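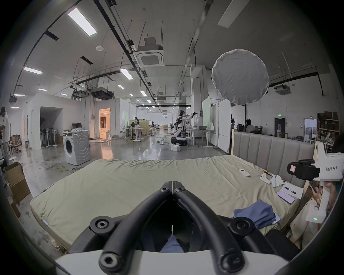 Open day at Lokanum: what the gut people wanted us to see

I have a drawer at home with half-used probiotic bottles in it, so I'm not coming at this as someone above it all. I've bought the stuff. I've felt better on it, and I've felt the same on it, and I couldn't tell you which bottle was which. When Lokanum opened its doors for an afternoon in February, I signed up for the tour and took a notebook.

The company is in Zilska, past the rail yard, in a long building everyone still calls the Kröger hall after the pickle plant that was there first. Sauerkraut and cucumbers, mostly. I liked that. A pickle plant is a place where bacteria did a job for decades and people ate the results without being told it would change their lives.

Check-in was at a folding table with name stickers and little paper cups of a cloudy drink. It tasted like weak lemonade left next to a yogurt. The card beside it said it "supports your inner balance." I asked what inner balance was and how I'd know if I lost mine. The guide said it was different for everyone, which makes it a hard thing to test.

The tour

We got 30 minutes, and a good part of that went to hairnets and shoe covers. The first stop was the seed room, where the starter cultures are kept frozen in small tubes. You look at it through a window. Then came the fermenters, steel tanks with sight glasses and a warm smell, something between bread dough and a locker room. The guide was good here. She explained how the bacteria are fed, how they stop growing when they run short of food or sour their own broth, and how the staff tries to catch them just before that point. She answered questions without looking at a card.

After that they are spun out, mixed with a protective powder, and freeze-dried. The dried stuff looks like crushed cookie. A man in our group asked how many of the bacteria survive the drying, and the answer was "enough, because we overfill." Fair enough, I suppose. I would have liked a number and a chart of how it drops after a few months in a kitchen cabinet. The label gives the count at the time of packing, and I am not swallowing it at the time of packing.

The packing line wasn't running. We watched a video of it running.

The talk upstairs

Then we were sat down for the part they really wanted us to hear. The main product is called Kindance, and it contains 7 strains. The slides had a lot of green leaves on them and a cartoon intestine with a smile.

The claim that stayed up longest was a survey of 3428 customers, most of whom said they felt "lighter" or "more like themselves" after finishing a course. I asked if anyone had been given a dummy capsule to compare with. No, this was a customer survey. I asked if it included people who had stopped taking it. It didn't, they'd asked people who reordered. So it's a survey of people who liked a thing enough to buy it twice, and it found that they liked it. You could run the same survey on a brand of scratch-off tickets.

There was also a stomach-ache slide, and I'll give them some credit for that one. It said that results depend on the strain and on the problem, and that a finding for one strain shouldn't be lent to another. I agree with every word. The next slide then lent freely, from a strain that isn't in Kindance to the ones that are. When someone pointed this out, we were told that they were "closely related." So are a lot of things that behave very differently.

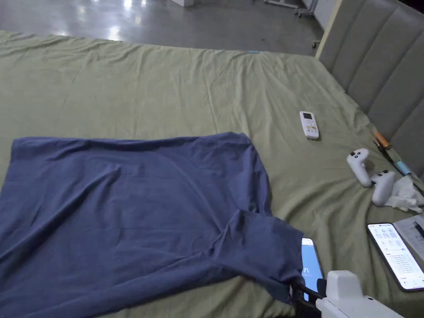 The test kit

The second thing for sale was a mail-in stool test at 60 dollars. You send a sample and get back a colored wheel showing which groups of bacteria you have, plus a score. I asked what a good score was based on, and was told other customers. I asked if I'd get the same score from two samples taken in the same week. The answer was that the gut is a living system and always shifting. I believe that. I'd just like to know what I'm supposed to do with a single snapshot of it, apart from buy the capsules that the report recommends on its last page.

They do say in small type that the test can't diagnose anything. It would have been nice to hear it said out loud.

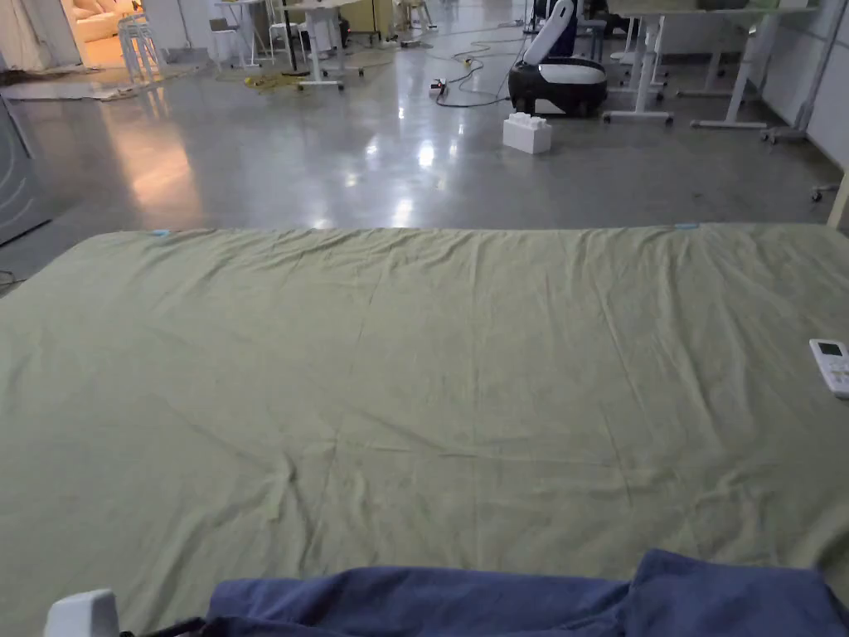 The last stand was about bacteria in the home, and it was the one I had the most trouble with. The idea is that we live among microbes that come off our own skin, which is true, and that a spray containing friendly ones will crowd out the bad ones on whatever you touch. A white remote control like the one lying on the green sheet would be a typical target, with buttons that get pressed by any hand that passes. I can believe it would give you a crowded swab. What I couldn't get was any sign that people who spray their remotes get sick less often than people who wipe them, or people who do neither. A dish of dots in an incubator is easy to show. A winter with fewer colds is much harder, and the stand had only dishes.

Was it worth going?

For the fermenters, yes. The people on the production floor know their work and clearly take care over it, and I'd trust them to put in the capsule what the label says is in it. My doubts start one floor up, where careful work gets sold with a survey and a smiling intestine.

If you go, skip the drink and ask for the shelf-life data. I was promised a copy by email and will add it to this page if it comes. Parking is free behind the loading dock, but the sign is easy to miss. The bag they gave me on the way out had a pen, a fridge magnet and a sample of Kindance in it - it's in the drawer with the others.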